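Chapter 7
Learning to Put Things Where They Go
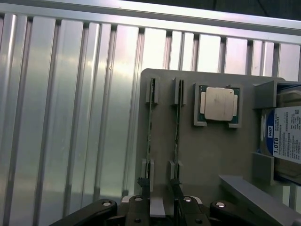 Most people who have built their own computer remember the memory going in. You line up the notch, you press, nothing happens, you press harder than seems wise for something you have just paid for, and there is a click. The whole business takes a few seconds and leaves you feeling faintly competent. Getting a robot to do it took the group at Erside the better part of two years, and the robot has never reported feeling anything.

This chapter is about insertion, the unglamorous cousin of grasping. Chapter 6 left us with a gripper that could pick up a part and hold on to it. Demonstration videos like to stop at that point, with the part held proudly in the air. A factory would prefer that the part go somewhere.

The trouble is one of scale. A camera at the wrist can find a slot well enough to bring the fingers near it, but near is a generous word. A memory stick that arrives slightly tilted will rest on the lip of its holder and refuse to go further. A position controller, told that the stick belongs lower down, will try to put it lower down. Something bends. In the early Erside logs this event is recorded as "contact," a term that covers a good deal of suffering.

Oleksandra Marchuk and Antonina Lysenko came at the problem from the other side. Their method, which they called Landell, treats the first touch as a measurement. The arm approaches gently and expects to miss. When it does, the forces at the wrist say something about how it missed: a stick leaning left pushes back differently from one leaning right. A small learned model turns those forces into a correction, and the arm tries again with a little more information and the same amount of dignity.

Training the model required misses, and here the authors had an advantage over their rivals, having collected plenty of them already. They added 70 demonstrations by human operators, 9 of which were later discarded when it emerged that the operator had been improving his lunch-hour record. The remainder proved enough to teach the correction step for memory sticks. Processors and hard drives, which fail to fit in ways of their own, had to wait for the extension we take up in Section 7.4.

We begin in Section 7.1 with the geometry of a tight fit and the two ways a part can get stuck in it, jamming and wedging. Engineers distinguish these carefully; anyone who has fought a kitchen drawer has met both. Section 7.2 develops the force model, and Section 7.3 works through the Landell training procedure in full. Readers who skipped the material on compliance in Chapter 5 should go back for it now, before the equations in Section 7.2 send them there anyway.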